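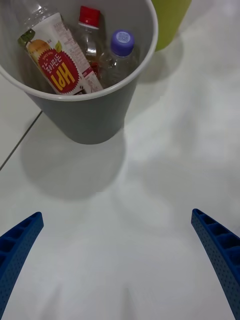
Sorting at the Source: Speaker Notes

Home | Talks | Handouts | Past Sessions | Contact
Print this page | E-mail this page

Building managers' meeting, Pretmont, June
Speaker: Mei-kuen Cheung
Slides: Tsz-kin Fu

Slide 1. Title

Wait for the doors to close. Say good morning, give my name, and say I manage the Wei building on the north side of town. Tell them the talk is 30 minutes and questions come at the end. The handout is on the side table.

Slide 2. Why I am giving this talk

Two years ago our recycling hauler, Perex, sent back a load from our building. The letter said the load was contaminated and we were charged for it as trash. I had never read our hauling contract all the way through. I read it that night.

Ask for a show of hands: who here has read theirs? Don't push if few hands go up.

Slide 3. What our contract says

Read the clause from the slide, slowly. The main points are that the hauler can refuse a load on sight, that the driver makes the call, and that we have five working days to object in writing. Our contract runs to 2044. It was signed by the owners before I came, and a contract that long is hard to change, so most of what I did had to be done inside the building.

If someone asks why it is so long: the rate was locked in as part of the deal for the compactor. Don't get into the rate itself.

Slide 4. Where the trouble started

We have 400 people in the building on a normal workday. They eat lunch at their desks, in the break rooms and in the lobby. I had assumed the problem was in the loading dock, with bags going into the wrong container. Some of it was. Most of it started upstairs, at the small bins.

I spent a week going floor to floor with the evening cleaning crew, starting at 6 p.m. Things I wrote down:

- Bottles went into whatever bin was closest to the chair.
- Paper bins near the kitchens had food in them.
- Bins with no sign were used as trash, whatever color they were.
- On two floors the bins had been moved so people could plug in heaters.

Pause here. This is usually where people start nodding.

Slide 5. Bottles

Drink bottles are the easiest thing to get right, so we began there. A plastic bottle is easy to recognize and people already know it can be recycled. They drop it in the trash when the trash bin is next to them and the recycling bin is down the hall.

We did three things. We put the two bins side by side everywhere. We took out the single bins in the hallways. We asked people to empty the bottle before dropping it in. Liquid is what ruins the paper.

Caps: Perex wants them left on. Other haulers may want them off. Tell people to ask their own hauler and to get the answer in writing.

Slide 6. Signs

Our first signs had too many words. Tsz-kin made the second set, with large type and one short list on each. Show both versions. Let people look for a moment before going on.

The second set is mounted at eye level on the wall and not on the lid. Signs on lids get dirty and the cleaners have to scrub around them. We print on plain paper and slide it into a holder, so a change costs us one sheet.

Slide 7. The cleaning crew

This slide needs more time than I gave it in practice. Our cleaning company is Idine. Their staff had been told to use one cart with one bag, so even a well-sorted floor came down mixed. Tenants noticed this and stopped bothering. They were right to complain.

We paid for second bags on the carts and changed the order of the route. It added 30 minutes to the shift, and we pay for that time. Say this part clearly. If you ask a crew to sort and don't pay for the time, the sorting will stop within a month.

Slide 8. What went wrong

- The food scrap bins on the fourth floor smelled. We took them out and have not tried again.
- A tenant ordered their own bins in the same blue we use for paper. We had to ask them to swap.
- I sent too many e-mails. One a quarter is enough.

Slide 9. Where we are now

No load has been sent back since last spring. We still get a warning slip now and then, mostly after office moves, when people clear out desks in a hurry. I now order an extra container for every move and put the cost in the move budget.

Slide 10. If you only have an afternoon

Read your contract. Walk one floor after hours with the person who cleans it. Look in the bins before anyone has tidied them up. Move any bin that stands alone.

Slide 11. Questions

Repeat each question so the back row can hear it. If asked about glass, say we don't collect it separately and refer them to the handout, page two. Leave the contact slide up until the room is empty — people photograph it on the way out.

Return the clicker to the front desk.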